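Notebook, finishing bench
Apr 14, 2018

Long morning with the oil samples, so I am writing this up before lunch while I still remember which board was which. (I did pencil the numbers on the backs this time. Lesson learned from last August, when we had a whole shelf of lovely test pieces and no earthly idea what was on any of them.)

The question is still the one from the Flultunholm order: can we get a pale board to stay pale under a hard-wearing finish, or do we have to tell them it will go yellow and let them decide? They like the wood the way it looks straight off the plane, and I can't blame them, so do I.

Four boards from the same plank, all sanded the same way, 120 then 180, wiped down and left overnight. Board 1 got the Kravets oil, thinned a little. Board 2 the same oil straight from the can. Board 3 the Clutotar wax, two coats. Board 4 has nothing on it and is only there to keep the rest of us truthful.

Board 1 is my favorite so far. It went on easily with an old T-shirt and I wiped it back after fifteen minutes. A touch warmer than bare wood, but you have to hold it next to board 4 to see it. Board 2 was a mistake, or at least a nuisance — the oil sat in the low spots and got tacky before I could get it off, and I ended up rubbing it with a white pad and using a good deal of bad language. The color is noticeably deeper. If anyone wants to try it again, do half the board at a time and keep the window open.

Board 3 is very pretty and feels wonderful under the hand, but I put a wet glass on it while I swept up and came back to a ring. It faded some after buffing. I would not sell it to a family with children! For a bedside table, maybe.

Weighed the oil can before and after, for the cost sheet: 2,573 grams down to 2,349, so 224 grams gone for both boards, including whatever went into the T-shirt. Rags are spread out flat on the line outside, please leave them there and please don't ball them up.

One more thing on sanding. I stopped at 180 because the Sterkel notes in the blue binder say going finer closes the grain up and the oil just skates around on top. I half believe it. I'd like to take a fifth board to 240 and see for myself, if there is any of that plank left behind the band saw — I thought I saw a short end there.

Still to do: second coat on board 1, the coffee and vinegar spots on all of them, and put boards 1 and 3 in the south window with a strip of tape across the middle to see how much they yellow. A month at least, longer if we can spare the sill.

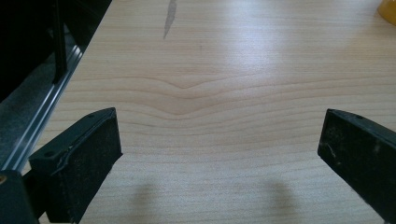
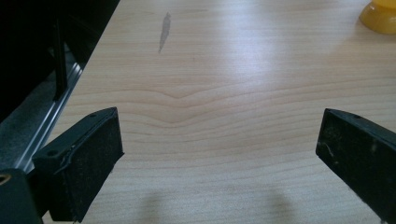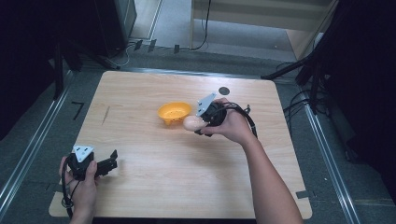

Light wood with a fine grain, in all three. The dip in the grain lines is in the first two.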